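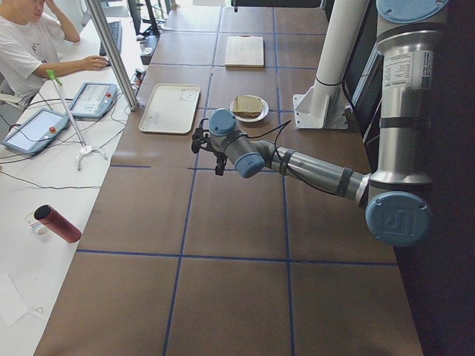

# Silver coins with milk spots -- sell as they are or try to clean them?

**Tayla Kerslake**

I inherited a small lot of silver from my uncle last winter and I'm trying to work out what to do with it. Most of it is one-ounce bullion coins in plastic tubes, 53 in all, plus a boxed proof set with the mint certificate. The tubes were in a basement cupboard in Wivham that gets damp in spring.

About half the bullion coins have cloudy white marks on them, mostly on the flat areas of the field beside the portrait. A few look like someone splashed them with milk and let it dry. The proof set looks fine apart from a bit of gold-coloured toning along the rim of one coin.

I took four of the coins to Mok, the dealer near the library, and was told they'd pay the same for spotted ones as for clean ones, a little under spot price. A second shop wanted to knock off more for the marks. I've read that people use baking soda and foil, dips from the jewellery counter, or a pencil eraser. I don't want to wreck anything.

Should I clean the bullion before I sell it? And does the toning on the proof coin matter? I'd also like to know whether the set should stay in its box or go into separate capsules.

**Tsz-kin Tang**

Don't clean any of them.

Milk spots are very common on modern silver bullion. The usual explanation is that something left over from washing the blanks gets baked on when they're annealed, and the spots come out later, sometimes years later. Your uncle's basement probably didn't cause them. Dips take off tarnish but usually leave milk spots where they are, so you end up with a coin that has spots and a stripped surface as well. An eraser will leave hairlines you can see from across the counter.

The foil and baking soda method is for tarnished cutlery. It works by a chemical reaction that turns silver sulphide back into silver. Milk spots generally aren't silver sulphide.

For ordinary bullion you're being paid for the metal. If one shop pays the same either way, sell there and forget about the marks. I'd ask them for the price as a percentage of spot so you can compare properly. Quotes in dollars go stale by the afternoon.
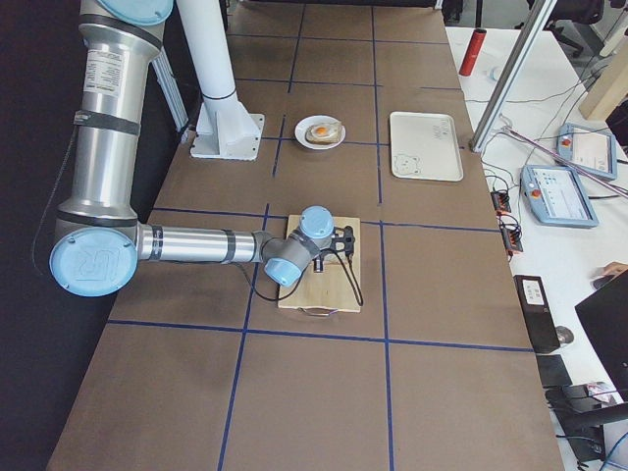

The proof set is a different matter. A buyer there is paying for the finish, and a fingerprint or a wipe mark will cost you more than rim toning will. Some collectors like a bit of even gold toning. Leave the coins in their original capsules, leave the capsules in the box, and keep the certificate with it. If a capsule is cracked, replace only that one, and measure the diameter first. Capsules that are a millimetre too big let the coin rattle.

Check the tubes too. If they're soft and smell like a shower curtain they may be PVC, and that does damage silver over time. Hard, clear tubes are normally fine. Put everything somewhere dry with a packet or two of silica gel, and swap the packets when they've had it.

**Oi-ling Tse**

I had a set with spots and used a jewellery dip on one coin. It went very bright and then looked sort of grey after a few weeks. The spots stayed. I got melt for it.

**Salamatu Etim**

Agree with Tsz-kin on the cleaning. I'd add one thing: look at the dates before you sell the tubes as a lot. Most years of a bullion coin are worth the metal and not much else, but some have a low mintage or a privy mark -- a small extra symbol in the field -- and those can bring a premium even with spots. It takes ten minutes with a magnifying glass. I nearly sold one at melt that later went for $178.

Hold them by the edge, over a towel, and wear cotton or nitrile gloves for the proofs. If you post anything, tape the tubes shut and pack them so they don't move, and check what the carrier will insure. Some won't cover coins or bullion at all, and it's in the small print.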